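I met Karlijn Goossens at the diner across from the Marness town hall, and she was already on her second coffee and had a folder out. She's running for the state house (her first try at anything bigger than the school board), and the thing she wants to talk about is the heating credit.

"It's 400 dollars a household, once, in December," she told me. "People say that's a handout. I say go look at what it costs to fill a tank in Fudstead."

I did ask her how the state pays for it. She pushed her plate away and went right at it, which I liked! The bill would close a break on warehouse property that her opponent, Milan Verbruggen, voted for twice. She thinks he'll have trouble explaining that in Bolger, where the mill families are. He told me on the phone that the break brought jobs, and that he'd "rather cut the rate for everybody than mail out checks."

Goossens rolled her eyes when I read her that one. "Cut what rate? Half the people who called my office last winter don't owe enough tax to notice."

Her petition had 1527 signatures the morning we talked, and 803 of those came from Marness, so she knows she has work to do out in the county. She'd like renters to get the credit too, even when the landlord pays the oil bill. I said that sounded messy to me. "It is messy," she said. "We'd use the lease. Veerle Van Wijk wrote that section and she's redone it four times."

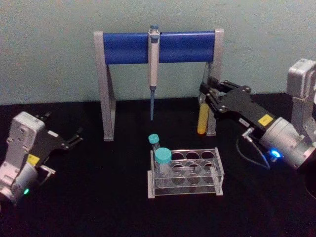
We got onto the money side after that, and she was a little less cheerful. An earlier draft had the credit at 600 dollars, and she still wishes it did. Pao-chu Liu, who keeps her campaign books, talked her down over a long weekend of spreadsheets. "I was mad for a day," she said. "Then I read the numbers again and I was mad at the numbers."

Would she take a smaller credit to get it passed? She stirred her coffee for a while. "Ask me after the hearing," she said, and then she had to run, she had doors to knock on in Komard by four.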